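Notebook, bench 2, May
Review of the Clirnis two-arm laundry kit, on loan from Endier

Continued from the previous entry. Firmware as shipped, no changes to the gains. Task for this block is clothes and basket, both arms, short-sleeve tees and the pink garment. Stock fingers throughout. The Sitompul soft tips are still in the drawer and get their own block.

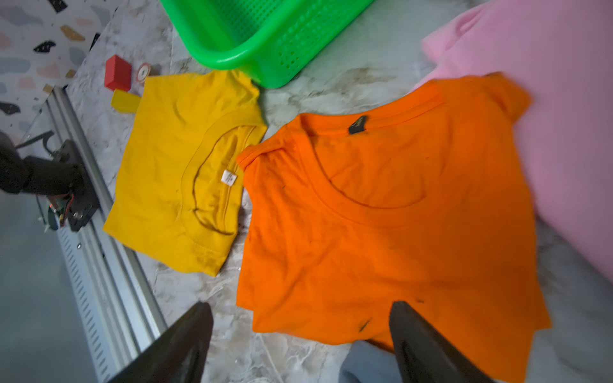
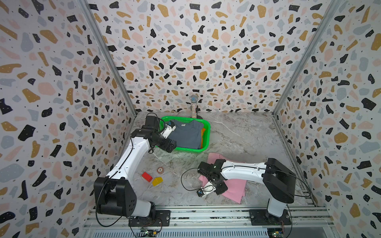 Both arms on the front rail, pink cloth under the right one.
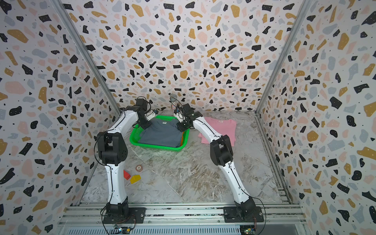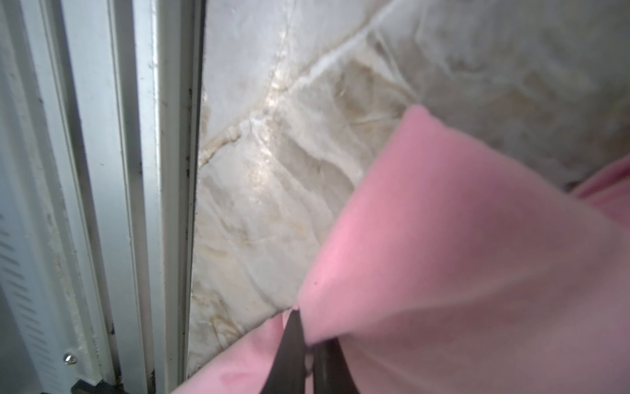
Can the kit be run with one arm if the other is down for service?
The controller accepts a single arm, but the supplied basket routines are written for two and refuse to start. A one-arm pick and place has to be taught from scratch. Endier quotes this as a paid option and we have not asked for it.

Session log

Powered up 9:40. Homing OK on the left arm, right arm faulted once on the wrist joint and homed on the second try. Fault code is in the controller log. The manual lists it only as "encoder, other." Sent to Endier support through the Bredadden portal.

Wrist camera exposure left on auto for the first block, then locked. With auto on, the picture pumps when the gripper moves from a bright garment to a dark one, and the pick point estimate shifts with it. Locked exposure is better for everything we tried. This should be the default and I will put it in the review.

Grip force. Scale is in arbitrary units, 0 to 100, no conversion to newtons in the documentation. Ran most of the tee picks at 70. Lower than that and a pinch on a single layer lets go during the lift. Higher values hold, but the fingers tend to pick up the layer beneath as well, and then two garments travel together. The pink one is thicker at the folds and could probably go lower. Not tested yet.

Attempts so far, both arms, all garments: 327. The count comes from the controller and includes aborted moves, so do not quote it as a number of picks. I started a separate tally by outcome in the shared sheet. Columns are arm, garment, force, result, and a free text note. Please fill in the note when the result is "partial," otherwise the row is no use later.

Cycle time. Vendor sheet gives a figure for a complete basket load under its own conditions. We are slower. Most of the difference is the pause between approach and close, which is a fixed 520 ms in the supplied routine and cannot be changed from the tablet. It can be changed in the config file. Did not change it today, want a full baseline first.

Calibration. Ran the hand-eye routine on both wrists before starting. Left repeated well. Right was off by enough to notice at the fingertip, reran it with the board closer in and it came down. The procedure asks for the board at the far corner of the work area, and I think that is wrong for this arm spacing. Marked up page 71 of the manual and left it on the bench. Check against the newer PDF before we complain to anyone.

Cables. The arm cables need more thought than the kit gives them. The supplied clips are too small for the cable once the camera lead is bundled in. Used hook and loop ties from stock. Would like Endier to say what bend radius they assume at the wrist.

Software. Recording a routine from the tablet works. Editing one does not, in any useful sense: you can delete the last step or start over. Exported file is readable text, so I have been editing that and loading it back. Loader checks joint limits and nothing else. It accepted a path with both arms crossing at the same height. Caught it at low speed on the dry run. Until this is fixed, every hand-edited file gets a dry run at 10 percent with a hand on the stop. Goes in the review as a safety item, top of the list.

Provisional scores for the review, out of 5:
Mechanical build 4
Grippers, stock fingers 3
Cameras 3 (4 with exposure locked)
Tablet software 2
Documentation 2
Support: waiting on reply

Open items
- Wrist fault on right arm, watch for a repeat after a cold start
- Force sweep on the pink garment
- Change the close delay, after baseline only
- Sitompul tips: check the screw length first, the last set we had bottomed out
- Ask Endier whether the loan period can run past the end of the month
- Back up both config files before anyone updates firmware

Shut down 16:15. Arms parked, air off at the wall, controller left on to finish the log export.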